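Cloth Month at the Jencombe House: The Gallery

Hello again from the laundry corner! November was cloth month over here, and I promised on the blog that I'd put all the bits and pieces together on one page, so grab a coffee and scroll. If you're new, I'm Leanne Dunmore, I keep house (loosely!) in Jencombe, and for the last while I've been trying to get our kitchen off paper towels and onto washable cloths. We were going through an embarrassing amount of paper. I added up the receipts once and then put them in the recycling and tried to forget.

The rules were simple enough. Every spill gets a cloth, every cloth gets washed, and every washed cloth gets folded and put back in the drawer the same day. I did fine with the first two. The folding is where I fall apart, and my sister-in-law Golnar Najafi, who folds like she's wrapping a gift, has been on my case about it since summer.

A few notes before the picture, for everybody who wrote in asking:

Washing. Warm, with a small scoop of plain powder, and no fabric softener ever. Softener makes a cloth push the water around the counter, and I learned that on a full glass of orange juice.

Colors. I used to buy all white because I thought it looked grown-up. Then came turmeric. Now I get colors, and each one has its job: pinks for the counters and table, blues and grays for dishes and glasses. Yvonne Pearce emailed to say she does it the other way around and sews a little loop on the corner so she can hang them on a hook, and I'm stealing the loop idea for sure.

How many? We landed on nine for the two of us plus Kettle (the cat, who contributes more than his share of mess). Six wasn't enough over a weekend with company. If you have kids, go up from there, and don't feel bad about it.

Drying. Outside if I can, over the rack by the back door if I can't. They come off the rack a bit stiff, so I give each one a good snap before folding. Very satisfying, and it scares the cat.

Folding. Golnar's way is to pick up one corner, let the whole thing hang, find the next corner along, then fold in half and in half again. My way used to be stuffing. Hers fits nearly twice as much in the drawer, so I've given in!

Okay, on to the picture. I've kept it to my favorite, with the pink and the gray-blue together, which I think look so pretty against black marble pattern with those wild white veins. It's a shiny finish and it shows every smudge, so if you're picking a surface like that, buy extra cloths.
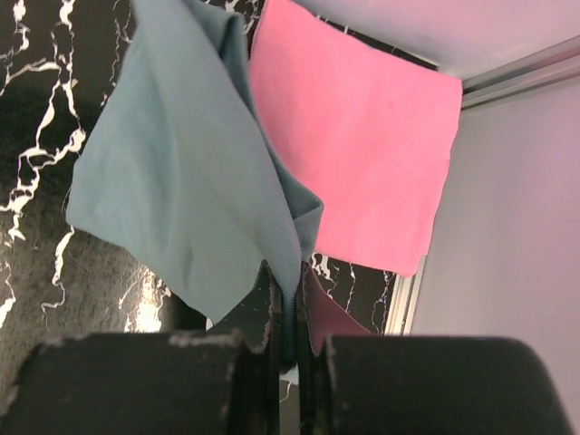 Gray-blue in front, bright pink behind, and not a neat fold between them. Golnar, look away.

Next month I'm doing the towel shelf, heaven help me. Jovita Ledesma has already asked for drawer measurements, so I'll put those in the same post along with the pattern for Yvonne's loops. Leave a comment if you've got a folding trick I should try!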